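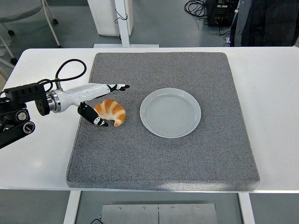
Croissants, and what to put them on

I have been going to the Murnitton breakfast table on and off for long enough to have opinions about it, and most of those opinions are about croissants. You have been warned! If you only read these newsletters for the swap shelf and the bus times, skip down a bit, I won't be hurt.

So. A few of you wrote in after the last issue to ask why your croissants go sad by the time anyone gets around to eating them, and whether there's any trick to serving them nicely at home without buying a lot of stuff. I love this question. I could talk about it all day (ask anyone who sat near me on Wednesday).

First, the bag. Please take them out of the bag! Paper is fine for the walk home, plastic is a disaster, and either way a croissant that sits closed up for hours goes soft and a little leathery. If mine have already gone that way I put them in the oven at 300 for a few minutes, straight on the rack, and then leave them alone for a few more so the outside can crisp up again. Microwave, never. I did it once and ended up chewing on something like a warm sponge.

Second, the plate. I'm a shallow plate person, with a bit of a rim. A deep bowl-shaped thing makes the croissant tip over and roll around, and a dead flat board sends flakes all over your lap. A small raised edge catches most of the mess and still lets you get your fingers underneath. Pale colors are nice too, because all that golden brown really stands out against them.
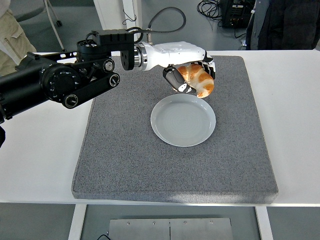

Chi-keung Mok
Breakfast table regular and newsletter helper

Third (and here I get fussy), how you pick the thing up. A croissant is mostly air and butter, and if you grab it from above in the middle and squeeze, you've flattened all those lovely layers before anyone has taken a bite. I take mine lightly by the sides and lower it down from just over the plate. No dropping! Dropping is how you lose the tips, and the tips are the best part, all crunch. Tongs are okay if you have a gentle pair. Mine are the heavy barbecue kind and I've stopped using them for anything flaky.

Then there's the question of what goes under the plate, which I never used to think about at all. My kitchen table is small and loud, every plate clatters on it, and the neighbors downstairs are early-to-bed people. A thick gray mat with a bit of texture to it solves that nicely. It looks calm, it doesn't fight with the dishes, and a speckled gray hides crumbs beautifully until you get around to shaking it out. Felt is lovely but do check the label before you put it anywhere near water. I have one at home that went through the wash and came out the size of a coaster, and yes, I still use it as a coaster.

Kwan-ho Peng wants me to add that jam should go on the side and never on top, as it makes the crust go soggy. I think this is a bit strict. A spoonful of apricot right on the torn end, eaten immediately, is one of my favorite things in the world, and I'm leaving it in the newsletter over his objections. We do agree on butter, though, in that you don't need any. There's plenty in there already.

If you want to freeze some, do it the day you buy them. Wrap each one separately, put them all in a box so nothing heavy lands on them, and take out what you need the night before. They thaw on the counter while you sleep, then it's the same few minutes in the oven as before. I wouldn't leave them in there for months, they start to taste like the freezer.

For the next table, the bakery order is 24 plain and 2 almond. The almond ones are for whoever gets there first, and I will be getting there first. We have plates but could always use more small ones, so if you've got an odd one left over from a set, bring it along and put it with the others. Mixed is fine, I like a mixed table. Napkins too, the big ones if you can find them.

And if anyone has a good use for stale croissants other than bread pudding, please write in. I've made three bread puddings this month and my family is starting to leave the room when I get the big dish out.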